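3.2 Materials and sorting task

The sorting task was developed at Warnley by Noelia Carretero and Noreen Keane as a simple measure of how people gather and group small, identical items on a flat surface. It draws on everyday work such as clearing a counter or portioning parts for packing, where the pieces carry no label and only their position can guide the worker.

The pieces are small red discs, all of one colour, so that no participant can sort by shade. A shallow grey tray serves as the store and stands directly behind a wide, flat board on which the grouping is done. Two black rails run along the far edge of the board, and the gap between them lines up with the tray (Figure 4). Pieces may therefore pass between tray and board at one point only. The board was wiped before each session and the discs in the tray were left unlevelled.

Participants were told to form groups of any size they judged sensible. No target number was given. A group was defined as a set of discs lying closer to one another than to any other set, and single discs standing apart were recorded separately as isolates.
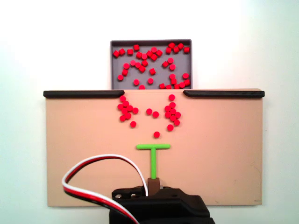
Figure 4. Tray, rails and board, with red discs in loose groups.

Coding was carried out by Seraina Ortner and checked by Maëlys Moulin, who had taken no part in the sessions. Where the two disagreed on whether a disc belonged to a group or was an isolate, the case was settled by discussion. The sessions held in January were coded first, and the definition of an isolate was left unchanged for the remainder. Results by group size are reported in Section 4.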